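Is double boxing worth the trouble for a mail-in return?
posted by tapecount17

I have to ship a Kuvier speaker back in March and the instructions say to put the box inside another box with padding. Sounds to me like a way to sell boxes. The carton I have is plain brown cardboard, closed, with gray tape at one corner. Why would that not be enough?

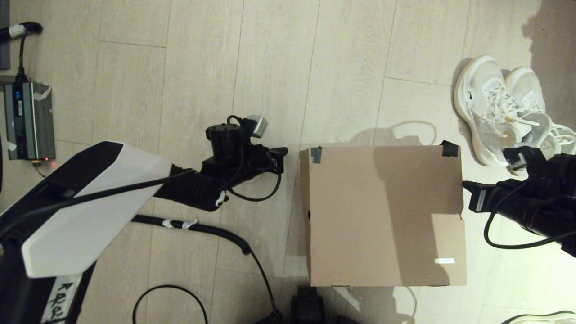
Vilja Jääskeläinen thinks one box is plenty if the walls are stiff and nothing shifts when you tilt it. She has sent 17 parcels that way and never filed a claim. I'd like to know how far they went.

Corner tape does very little. Run it along the whole center seam and past both ends. I don't buy the "strong enough for 1,000 pounds" talk on tape rolls either. Press on the panels with your palm, and if one gives easily, get another carton.
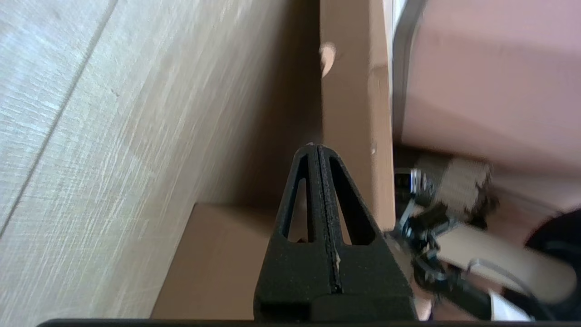 Botach Community Help: Packing and Shipping Team

Egan858
Just double box it. Works every time.

Gerkton
"Every time" is a big claim. A second box helps if there's padding on all sides, and with an inch of air and no filler you've paid for extra weight.
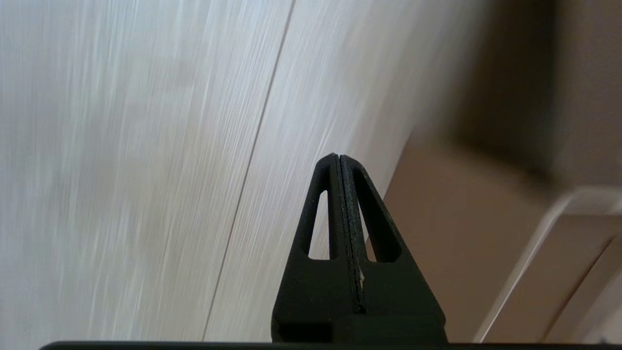
Drop tests at home prove less than people think. You let the box go once from knee height, it survives, and you call it safe. If you must try it, pick your spot. On a pale surface with a seam running across it, I'd keep the box off the seam and look at the corners afterward. I would still take photos of the packing before you close it, whatever anyone here tells you about claims.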